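Can a robot do the chores yet?
Questions we get at Dekham, with answers by Kavinda Sikder

Can I buy one robot that cleans the whole house?
Not yet, and I say that as someone who would be first in line! Machines that vacuum a floor are common. One that picks up the socks first, then wipes the counter and puts the cups away, is still a lab project.

Why is it so hard?
Your hands are amazing. You can find a spoon in soapy water without looking. A gripper has to work out where the spoon is, how hard to squeeze and what to do when it slips, and every kitchen is different.

What about help for older people?
This is the part I get most excited about. Elderly care is on the banners now, and a lot of smart people are working on fetching, carrying and handing things over. Blunt, rounded fingers like this one are a nice place to start when the job is done close to a person.

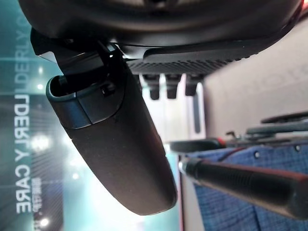
Are shops and factories further along?
Yes, by a long way. The parts are the same size all day and the bench stays put. Sorting, packing and loading are all good bets. Folding cloth is still slow.

Will it learn my house?
Some can learn a room or two. Move the couch and you may have to start over (we've tried).

When should I ask again?
Every November, please! I rewrite this page each year, and the "not yet" answers keep getting shorter.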